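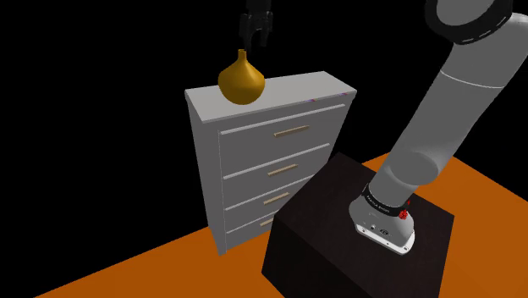
How long does olive oil keep once a big tin has been opened?

Plan on two to three months if you keep it closed, cool and out of the light. It stays safe to use well past that, but the flavor goes flat and then starts to taste like old nuts or crayons.

Uvside Kitchen Forum > Pantry > Oils and vinegars
Thread: Buying oil by the tin, is it worth it for two people?

cadi_h
Posted 2026-08-19
We are a household of two and I have been buying small bottles at the grocery store. A friend gets the 3 liter tins from Yalçınkaya and says I should do the same. My worry is that we won't get through it before it turns. We cook most nights but we aren't heavy on the oil. Also, do I pour from the tin or move it all into bottles the first day?

wdijkstra
Move it all the first day. An open tin that is half empty has a lot of air in it, and air is what ruins oil. Fill dark glass bottles right up to the neck, cap them, and open one at a time. I have done this for years and the last bottle tastes close to the first.

SinanA
I disagree with moving all of it. Every time you pour oil you mix air into it, so you are aging the whole tin in one afternoon. I fill one 400 ml bottle, close the tin tight, and go back when the bottle is empty. The tin blocks light better than any glass.

wdijkstra
You pour it once either way. In your setup the tin gets opened again and again and the air space grows every time. Mine gets opened once.

SinanA
My tins are gone in six weeks so I can't say it has ever mattered. For cadi_h with two people it might.

nhi.tu
Whichever way you do it, the bottles have to be bone dry. I washed mine and filled them the same evening and got cloudy oil with drops of water sitting at the bottom. Now I wash them the night before, stand them upside down on a rack, then put them in the oven at 175 F for a bit and let them cool all the way. Same goes for the funnel, except mine only gets air dried. Look down the neck before you use it – water sits in there.
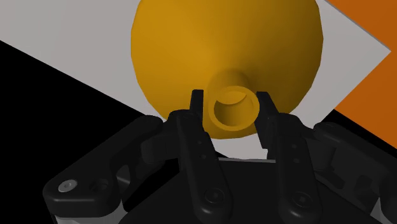 Yellow funnel, spout end.

cadi_h
Thanks. Does the funnel size matter? I only have a little one that came with a flask set.

nhi.tu
A little one works but you'll stand there a long time. What matters is that the spout is narrower than the bottle neck so air can get out. If it fits too snugly the oil backs up and then burps over the side. Lift it slightly while you pour.

Flirkari
Don't store the filled bottles next to the stove. I see this in every kitchen. A low cupboard on an outside wall is fine, a cellar is better. Mine go cloudy down there by November and clear up again at room temperature. That is only the cold, nothing wrong with them.

SinanA
Agree on the stove. The fridge is a waste of time though. You end up waiting for it to melt before every salad.

wdijkstra
I keep the spare bottles in the fridge and the open one in the cupboard. No waiting.

SinanA
If you have the fridge space, fine. I don't.

cadi_h
OK, I ordered one tin to try. I'm going to bottle all of it like wdijkstra says and write the date on each one with a paint pen. Does anyone know if the harvest date is printed on those tins or just the best before?

Flirkari
Both on the ones I've had, on the bottom. Go by the harvest date.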